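Is the Voscombe kitchen pack worth paying for if you already have the free Memalgate scenes?

Posted Feb 13, 2023 in Simulation software 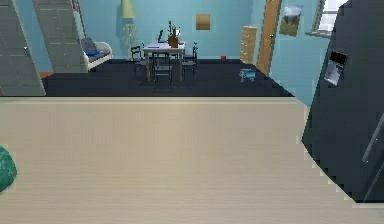 I'm trying to decide whether to buy the Voscombe household pack for a mobile manipulation project. The trial gives you one apartment and 30 days, and I have most of a week left. My task is simple: pick something up from the kitchen counter, drive around the fridge and set it down on the dining table. The trial apartment suits that well enough, with the table and its four chairs out in the middle of the floor and a potted plant on top that the planner has to work around. What bothers me is the mesh quality. Where the bottom of the refrigerator meets the countertop I get a jagged, stepped edge instead of a clean line. Is that only the renderer, or is the collision mesh like that too? The full pack is $395 for a single seat and I can't return it once the key is activated. I'm on Flustow 2 if that matters.

Danladi

The stepped edge is a render setting. The trial ships with antialiasing turned off to keep it fast on laptops. Open the render tab in Flustow, set samples to 4 or higher and reload the scene. Collision meshes are stored separately and you can view them with the wireframe toggle. On my copy the fridge is one box for the body plus a thin one for the handle, and the counter is a plain slab. Nothing jagged in either.

As for the price, it depends on how many layouts you need. The paid pack has 47 apartments and lets you swap furniture between them. The free Memalgate scenes look about as good, but the cabinet doors don't open, so they are no use for anything past tabletop work. If you are only ever going from counter to table, stay with the free ones and put the money into something else.

One thing to check before the trial runs out - chair legs. They are thin, and a simulated lidar set to a coarse resolution will miss them. I had a base drive straight into a chair until I raised the beam count.

gridsquare_2569

I bought it in November and it's fine. Support is slow.

tallow_bench

Does the seat license cover a headless server? Mine asked for a second key when I moved it off my desktop, so ask them before you pay.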